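Home Forums Work & Trade Laundry & Textiles Log in

Arms on the folding side, what's it done to your shifts?
51 replies 2 shares

pressroom_jo
So we've had the Bendamach arms in since December and I wanted to hear from anyone else who's working next to them, because the only people talking about it at ours are the ones selling it or the ones who've never touched a sheet in their lives. I'm on hand finishing at Prudano, mostly small accounts, guest houses and private laundry, stuff with no two bits the same. We already had the old Buschmann folder for flatwork and I'd made my peace with that years ago. It does sheets, it jams, you kick it.

The arms are different because they're doing the bit I do. Picking things up, spreading them out, putting them on hangers. They're slow as anything — I can do a shirt while it's still making its mind up about the collar — but they don't go for lunch. And my day has changed completely. I used to have a table and a rhythm and the radio. Now I'm up and down sorting out what goes to the arms and what doesn't, and fixing whatever it's left in a heap. By the end of a shift my feet hurt where it used to be my shoulders!

Is that just us?

tumblepete
Not just you. We've got a pair on trial, different make, same thing. I went from folding to "feeding" and I hate that word. Shoulders are loads better though, I'll give it that. I was seeing the physio every month before and I've not been since spring.

Kalkidan Endale
I run the late shift at a place that does a lot of care home washing, and I was the one who asked for them, so shout at me if you like. We couldn't fill the finishing jobs. I had 20 applicants for the driver's post and two for finishing, and one of those didn't turn up. The choice I had in front of me was arms or sending work back, and if work goes back the hours go with it.

What I'd do differently is the first month. We put them in and carried on with the same rota, as if somebody was going to look after them in their spare time. The team were doing their own work plus minding the robot and they were (rightly) furious with me.

pressroom_jo
Ha, that's exactly our first month. Only ours has been going on since before Christmas.

oldmangle
I'll be the grump then. Every one of these threads goes "it's only doing the boring bit" and then a year later there's half the people on the floor. When the Buschmann came to ours it was the same speech. Nobody was sacked, true enough, they just never replaced anyone who left. We were a crew that went on days out. Now I have my tea on my own next to a machine. You can put a nice face on it but that's fewer wages going into this town.

tumblepete
Fair, but was anybody queuing up to do it by hand? My lad lasted four shifts.

oldmangle
They'd queue if it paid. That's my whole point. The money was there for robots, wasn't it.

Bontu Woldegiorgis
I'm somewhere in the middle of you two. I moved over from folding to looking after the arms, and that came with training and a bit more on the hourly rate, and I had to ask for both. Neither was offered! If you've been doing the job and you're now the one who knows why it drops pillowcases, that is a different job and it wants a different line on your payslip. Please ask. I sat on it for ages thinking it'd be cheeky.

As for the work, I like it more than I thought I would. I get to show it things, moving it through how to lift a towel so the edge comes up first, and all those years of knowing how cloth behaves turn out to be worth something. But I do miss the chat. When there were four of us round one table you heard everybody's news. Now we're spread out and it's quiet, and the new girl has been with us for weeks and I barely know her.

fluffandfold
The quality thing bothers me more than the jobs thing, sorry. We do Adham's tablecloths (restaurant, very fussy, lovely people) and they can tell. There was one bundle came back with a note. It's been hand finish only for them ever since, which I enjoyed telling my manager.

Kalkidan Endale
We do the same, certain customers stay by hand and it's written on the bag. I wouldn't put wool near them either. Towels and tees are fine, anything slippery is a gamble.

pressroom_jo
@Bontu I hadn't thought about the pay side at all, I'm going to ask. My targets are still the old ones as well. 80 pieces an hour, set when I had both hands on the cloth all day, and they still print it out and stick it by the clock. How am I meant to hit that if I'm over at the arms every few minutes untangling a sleeve?

Bontu Woldegiorgis
Get that changed first, before the pay even. Write down for a week every time you leave your own table to help it. Mine filled a page and a half and that was the end of the argument.

oldmangle
That I agree with. Write everything down.

fluffandfold
Has anyone got pics of them on proper work? Everything our rep shows is one flat square of cotton on a bare table.

tumblepete
Table work in the first one, the hanging rail in the second. 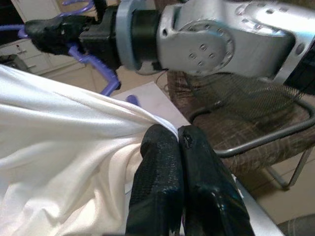
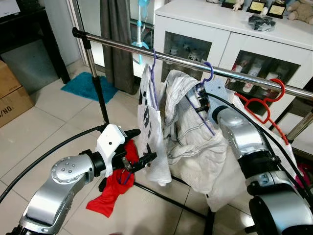

fluffandfold
Who should be responsible when the arm damages a customer's item, the person minding it or the company?

Kalkidan Endale
The company. At ours it goes in the damage book under the machine, same as a tear from the Buschmann would, and the minder's name only goes down as the person who spotted it. Get that in writing before you agree to mind one, and ask who pays the customer while it's being sorted out.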